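Garment Care Room, Hakala Building — Safety and Condition Checklist with Comments

Completed 4th February by Cyprian Mazurek
Walked round with: Toàn Hầu (folding and packing), Miłosz Zalewska (laundry side)
Copy to: Eugeniusz Wróbel

Key: OK = fine as found. WATCH = fine for now, look again next time. FIX = needs doing, name given.

Good morning to everyone who reads these, and thank you for keeping the kettle warm for me again. I have tried to be shorter than I was in November and I can already tell I have not managed it, so please skip to the FIX lines if you are pressed for time. They are all repeated at the bottom.

1. FLOORS AND WALKWAYS

1.1 Main aisle clear, door to door — OK
Lovely and clear. The rolling racks are all parked on the window side, the way we agreed, and I could walk the whole length without turning sideways.

1.2 Floor dry near the washers — WATCH
There was a small puddle by the second washer. Miłosz thinks it came off a basket and he mopped it while I was writing, but please keep an eye on the hose connection for the next couple of weeks.

1.3 Mats flat, no curled corners — FIX (Toàn)
The gray mat by the packing shelf has one corner that wants to stand up and say hello to your toes. Tape it down or swap it for the spare one in the hall closet.

2. IRONS, STEAMER AND CORDS

2.1 Cords and plugs free of damage — OK
I ran every one of them through my fingers, plug to handle.

2.2 Irons resting on their heels, pads in place — OK

2.3 Steamer emptied at the end of the day — WATCH
There was still water in the tank this morning. It does no great harm for one night, but the Pondari steamer scales up quickly and then it spits, and a spitting steamer is how people get burned hands. Last person out, please pour it away.

2.4 Burn gel in date — OK
Three sachets in the box, all good.

3. FOLDING TABLES AND FOLDED GARMENTS

3.1 Tables steady, locks engaged — OK
I leaned on each one the way Toàn does when he is telling a story, and nothing moved.

3.2 Tabletops clean and smooth — OK
A clean top matters more than people think, particularly with the pale fabrics. Wipe with the plain cloth first and let it dry before the first garment goes down. No spray cleaner while there is clothing on the table, please — I know it is tempting when you spot a mark.

3.3 Pins, clips and tags removed before folding — FIX (everyone)
I found 2 loose pins in the tray under the table. That is two more than I would like. A pin left in a hem will scratch the next person who picks the piece up, and it will usually find the soft part of the thumb. Run your palm slowly down each seam before you make the first fold, and drop anything you find in the lidded tin and not in the open tray.

3.4 Folding done flat, without tugging — OK, with a comment
I spent a good while on this one, as it is the part of the day I enjoy. Pieces made up in two colors need a little more patience than plain ones. If you have a brown garment with a cream panel, say, lay the darker layers down first and smooth them from the middle outward before you decide where the pale part is going to sit.

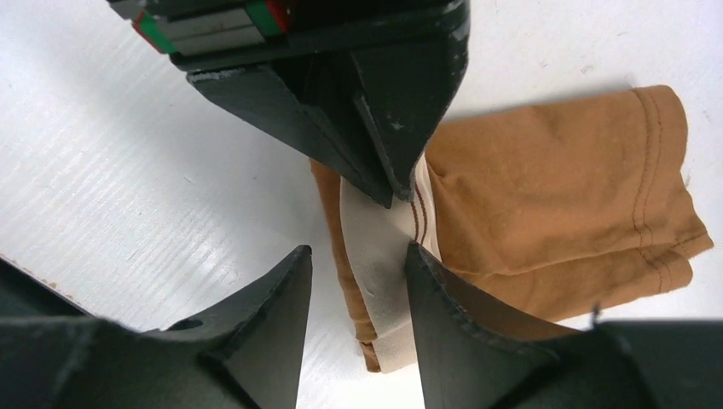 Small soft wrinkles are nothing to worry about at this stage, and they can be eased out with the side of the hand. What I do want you to look at is the stitching. Check that a double row of hem stitching has both its rows whole, with no loops standing up that could catch on a ring or a watch, and put anything doubtful in the mending basket before it goes on the stack. Pressing hard on a crease to make it behave only sets it in the wrong place, and it is no good for your wrists either.

3.5 Edges lined up before stacking — WATCH
If an under layer pokes past the top one, open the last fold and do it over. It takes a moment. The stacks that slid off the shelf in November were nearly all built on folds with a corner sticking out.

4. SHELVES AND STORAGE

4.1 Stacks no higher than the shelf line — OK

4.2 Heavy boxes at waist height or below — FIX (Casimiro Bustamante)
The Drevwood crate is back on the top shelf. Casimiro, I know it fits there beautifully, but it needs two people and a ladder to bring it down, so could it live underneath, please.

4.3 Shelf brackets tight — OK
Checked all of them on the long wall, including the one by unit 409 that used to rattle.

5. FIRE AND EXITS

5.1 Extinguisher in place, needle in the green — OK

5.2 Lint screens cleared after every load — OK
100 out of 100 from me this time. Thank you, Miłosz.

5.3 Back exit opens freely — WATCH
It opens, but it drags a bit at the sill. I have asked Zadis to plane the bottom when they come for the windows.

FIX LINES AGAIN
1.3 Mat corner — Toàn
3.3 Pins into the lidded tin — everyone
4.2 Crate down from the top shelf — Casimiro

Please initial next to your line once it is done and leave the sheet on the hook by the door. Eugeniusz has the spare copies if this one gets tea on it.

C. Mazurek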